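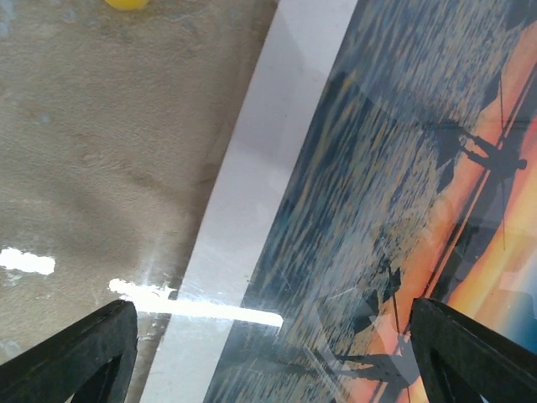 Framed print on the carpet, with glare on the white border.

Scratched glazing on a framed print: polish or replace? And can it hang beside a panel joint?
Home Maintenance > Walls and Fixings
Posted July 2, 2022. Viewed 2,182 times.

flatpack_ledger

I have a framed photographic print that I would like to get off the floor and onto a wall. It is a sunset over water with a fisherman standing in the shallows, in a white mat, behind clear glossy glazing. There is no paperwork with it and the label on the back only gives the name of the framer, Jurkance, which has since closed.

Two separate matters.

First, the glazing. It has fine scratches and it picks up every light source in the room. The scratches are hard to find from directly in front and obvious at an angle, mostly over the dark blue part of the sky. I do not know whether it is glass or acrylic. Tapping it with a fingernail gave a dull sound, but I have nothing to compare it with. I would like to know how to tell the two apart without dismantling the frame, and whether fine scratches can be polished out in either case.

Second, the wall. The position I have in mind is close to an inside corner. The room is lined with smooth panels, painted or factory finished in a pale grey that leans towards lavender, and the corner joint is covered by a thin metal strip. The same sort of strip runs along the base of the wall. I have not found any studs by knocking. The complete frame weighs 2 kg on the kitchen scales. I would prefer not to drill into something I cannot patch, as the finish is very even and any filler will show.

I have a cordless drill, a spirit level, a cheap stud finder that beeps at everything, and access to the Zelana hardware shop in Flollorow, which stocks the ordinary range of hooks and plugs. The wall gets afternoon sun for part of the year, starting in October.
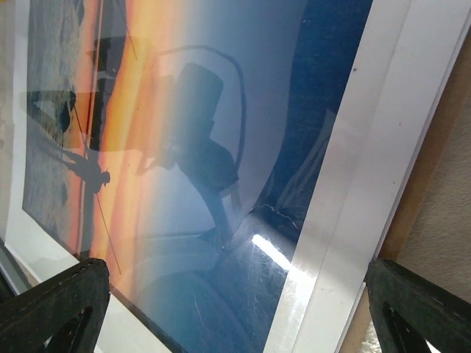 Replies

rebate_and_bevel

Glazing first. There are three checks you can do from the front.

Temperature: rest the back of your hand on it in a cool room. Glass feels distinctly cold and stays that way for a while. Acrylic feels close to neutral.

Flex: lay the frame flat, face up, and press very lightly at the centre of the glazing with one fingertip. Acrylic will give a little. Glass at normal picture thickness gives almost nothing. Do not persist if there is no movement.

Static: wipe a small area with a dry microfibre cloth and hold a scrap of tissue near it. Acrylic will usually attract it.

A dull tap together with a lot of fine scratches suggests acrylic, but I would not order anything on that basis alone.

If it is acrylic, fine scratches can be reduced with a plastic polish. Take the sheet out of the frame before you start. Polish creeps under the rebate and marks the mat, and a marked mat costs more to replace than the sheet does. Work in straight overlapping strokes with light pressure and change the cloth often. If a fingernail catches in the scratch, polish will not remove it. Do not use ammonia glass cleaner on acrylic at any stage. If the sheet has an anti-reflective coating, do not polish it at all, although from your account of the reflections I doubt there is one.

If it is glass, leave the scratches or replace the sheet. Hand polishing glass takes a long time and leaves a visible distortion. A glazier will cut picture glass to size while you wait. Measure the rebate, not the visible opening, and take 2 mm off each dimension for clearance.

Matte replacement sheets will deal with reflections but they soften the image slightly, and the effect gets stronger the further the sheet sits from the print. With a mat between them you will notice it in the dark areas. Moving the frame to a wall that does not face the window costs nothing.

As for the sun, the print will fade before the frame shows any sign of trouble. UV-filtering acrylic slows this down. It does not stop it.

tarrow88

just use the sticky strips mate. had a heavier one than that up in the hallway for ages, no dramas. clean the wall with metho first

flatpack_ledger

Thank you both. The tissue test was positive and the centre flexes, so I am treating it as acrylic.

On the wall, I have now looked at the corner more closely. The metal strip is narrow and runs down to the floor, where it meets the strip at the base of the wall. There is a small dark spot at that point which may be a gap or may be dirt. Neither strip has any visible screw heads.
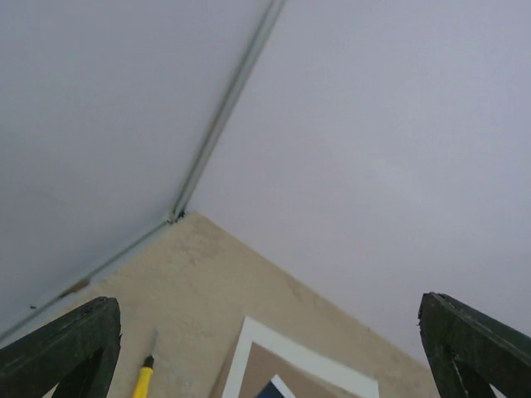 I am inclined to keep the hook well away from the joint for that reason. The adhesive option is attractive for avoiding holes, but the packet at Zelana says not to use it on textured or freshly painted surfaces and does not mention factory-finished panels. Does anyone have experience with a fixing that suits a thin panel of unknown backing?

sung_st_workshop

Find out what the panel is before choosing the fixing. Take a cover plate off a power point on that wall, with the circuit isolated at the switchboard, and look at the cut edge with a torch. Do not put a tool in there. You should be able to see whether it is plasterboard, fibre cement or a composite, and whether there is a cavity behind it.

Fixings by panel type, for your weight:

Plasterboard with a cavity: a hardened-pin picture hook is enough. The pin hole is small and can be closed with a touch of filler.

Fibre cement: pre-drill with a masonry bit at low speed and use a hollow wall anchor. Do not hammer a pin into it.

Composite or laminated panel: adhesive strips, provided the surface takes them. Fit a test strip somewhere out of sight and leave it for 21 days with a load of the same weight hanging from it.

With strips, use 4 pairs, one near each corner of the frame, and check that the back of the frame is flat enough to make full contact. Many are not. If there is a hanging wire, remove it or tape it down. Wipe the wall with isopropyl alcohol and let it dry before you press anything on. Metho often leaves a residue.

Leave the metal strip alone. If it is a snap-on cover it may be holding the panel edges in line, and refitting one after it has been bent is tedious. The dark spot at the bottom can be checked with a dry brush. If it brushes off, it was dirt. If there is an opening, a small bead of paintable gap filler will close it, applied after vacuuming.

Hang the print after the sheet has been polished and refitted, with new framing tape across the back.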